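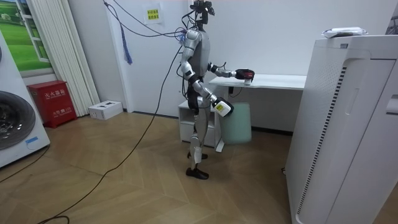 Can a town council put a time limit on complaints about old stuff?

Posted by Florence Lapointe

Hi all, hoping somebody here knows more about this than I do. I live in Vustdale and my late aunt was one of the families moved out of Achterberg Street when the old housing went down. They were promised a hearing over the compensation and it never happened. Now our council has a draft rule saying it won't take any complaint more than 11 years old, and the vote is in June. My cousins are furious and want to march to the town hall with a banner (I'm in, I have good shoes). But can they even do this? And do we need a permit to walk down Main Street? There's a petition going too, 1066 names last I looked, and I don't know who it's supposed to go to. Thanks so much for any help!

Ehsan Hayat

I went through something a lot like this in Sustedel, so I'll tell you what I learned, but I'm not a lawyer and your state may do things differently. A council can usually decide what its own complaint office will look at. That's a separate thing from your right to sue, which comes from state law – a town rule normally can't shorten that by itself. The bad news is that the state deadline may have run out already, so ask legal aid before the vote and bring every letter your aunt kept, even the boring ones.

On the march, call the town clerk. Where I live you can stay on the sidewalk without a permit as long as you don't block people, but walking in the road needs one, and ours took 5 business days. Ask about loudspeakers in the same call, they're on another form here.

Give the petition to the clerk too and get a stamped copy. Check if it has to be on paper with street addresses! We had to redo ours and I'm still mad about it. Then sign up to speak, all of you, separately.

pruvow_mike

they already made up their minds, they always do. my neighborhood got 1000 signatures for the bus thing and they read it out in like a minute and moved on. go march anyway

Florence Lapointe

Thank you both! Calling the clerk in the morning. We have two shoeboxes of letters so I guess I know what I'm doing tonight.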